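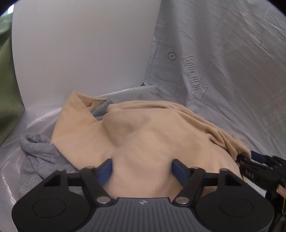
Sunday, January 27, 2019

**Laundry robots: still waiting**

Another winter, another claim that nobody will have to fold a shirt again. The latest comes from Drostora, which told hotel buyers in November that a machine able to sort, fold and stack mixed laundry was "within reach." Buyers who went to the company's open day in Starkeck last week came home with a tote bag and a brochure. Some also came home with doubts.

The test was plain enough. A pile of ordinary clothes went on a table, and the machine had to pick out one piece at a time, find its edges, fold it and set it down. Over the day it was given 120 garments. Drostora says it finished 45 of them without help. The rest were dropped, folded with a sleeve hanging out, or taken away by a member of staff.

"I have a nineteen-year-old who started Monday and she beat that before lunch," said Liliana Fabbri, who runs the Marchetti laundry in Flillach and made the trip to see for herself. Her shop handled 3,224 pieces in November with four people on the folding tables.

Fabbri said towels didn't worry her. Towels are flat, they are all the same size, and machines have folded them for years. A soft top lying in a heap is another matter. The hem may be doubled under, a second garment may be caught beneath it, and a fold that looks like an edge may be the middle of the back. A person gives it a shake and knows. The machine at Starkeck stopped and started over, sometimes three or four times on the same piece.

Wahyudi Nasution, an engineer with Drostora, did not dispute the numbers. He said cloth is one of the hardest things to handle because it never lies the same way twice, and that two grippers working together have to agree on where to pull. He expects better results once the system has practiced on more kinds of clothing. Asked when a hotel could put one to work, he said he would prefer not to give a year.

The brochure is less shy. It promises "hands-free laundry" and shows a family on a couch. It does not mention ironing, buttons, socks turned inside out or who empties the dryer. It also gives no price, and the sales desk wouldn't name one.

Drostora has said the same sort of thing about dishes, and a kitchen machine it showed two years ago has yet to go on sale. The company says that work is continuing.

Fabbri put her name on the mailing list anyway. She is also hiring: two part-time folders, mornings, no experience needed. Apply at the counter in Flillach.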